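Cell Technician, Two-Arm Sorting Tables (part-time, day shift)
Pillai Automation, Feltadham

We are a small, friendly shop with a lot of tables to look after, and we would love some help. Our Lesow cells are two-arm sorting stations, and we have 6 of them running in the back hall. They are good machines, but they do need somebody patient who likes keeping things in order and doesn't mind crawling under a table now and then to find out where a cable goes.

Most mornings you would start by checking the arm mounts on the frame for play, looking over the cable bundles at the joints, wiping down the gripper fingers and running the homing routine on each side. After that you set the table for the day: bins at the back, mixed goods in front (snack bags, spoons, jars, lids, all the awkward stuff). Then you stay close by and write down whatever goes wrong, in as much detail as you can stand!

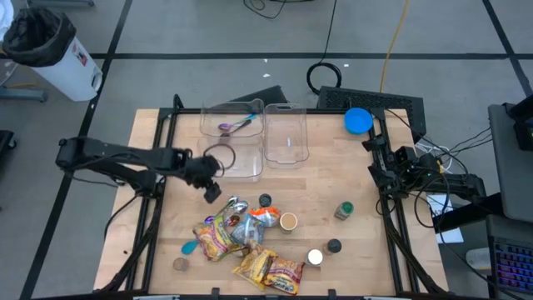 A Lesow cell with bins at the back and mixed goods out front.

When something wears out, you would be the one to swap it. Gripper pads and cable ties are quick jobs, while a joint swap takes two people and most of an afternoon, and we always do those together with the power locked out. We will teach you all of it, and you will shadow one of us for your first 4 weeks before you have cells of your own.

You don't need a degree. We would like to see 2 years of hands-on work with machines of any kind (printers, packaging lines, farm equipment, it all counts), and you should be comfortable with a torque wrench and with typing up notes that the next person can follow. Our other site is in Omitz, and you may be asked to drive over there once in a while, with mileage paid.

Please send a letter and a resume to the front office by Fri 17 January. Interviews are in person, and the job starts in February.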